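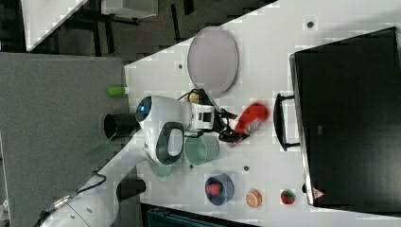 What age is a play food set good for?

Most kids get the hang of it between two and three, and plenty are still running a pretend restaurant at seven. The pieces in our Plavel range are sized for small hands, and the plates and bowls are big enough for a grown-up to eat an imaginary lunch from without feeling silly.

Plavel Play Food and Tableware
Item 1236
By Oltmanns

We've carried a lot of pretend food over the years and this is the range we keep coming back to. The colors are cheerful without being loud, the shapes are easy to grab, and the fruit looks good enough that one customer's grandfather reached for a strawberry (his words: "I was hungry, it was Friday"). What we love most is that the food and the dishes are sold together. A round red fruit on its own is nice. A round red fruit in a dark blue bowl is dinner!

The big oval plate in lavender gray is the piece everyone asks about. It has a low raised rim, so a pile of fruit stays put while it travels from the play kitchen to the couch, and it doubles as a tray when the cups come out. The bowls are deep enough to stir in, which they will be, constantly. The see-through green pieces look lovely near a window.

As for the food, the orange slice is my own favorite, with the pale segments showing on the cut side. Strawberries go fast in our store and we sell them singly too, item 111, for anyone who has lost one behind the radiator.

Ways to play

Set out two bowls and sort by color. Reds first, then everything else, then let your child make up the rule and try to guess it. Or write a short menu with drawings next to the words and take turns being the cook. Older kids like being handed an order that's a bit too long to remember (one orange slice, two strawberries, no tomato, and could I have that on the big plate please).

Care

Wash by hand in warm soapy water and dry with a towel. Please keep everything out of the dishwasher. The cups stack, but don't force them together while they're damp or you'll be there a while getting them apart.

Details

Age: 2 and up
Holds: bowl up to 400 ml, for those who insist on real water
Storage: cotton drawstring bag included
Goes with: Jadton play kitchen, Lenemura market stand (item 523)

Delivery

Orders placed before noon leave the same day. We're closed for the first two weeks of August, and anything ordered then ships when we're back.

Questions about the range, or missing a single piece? Write to Rosemarie Lindemann at the store and tell her the item number and which piece you need. She keeps a drawer of spares.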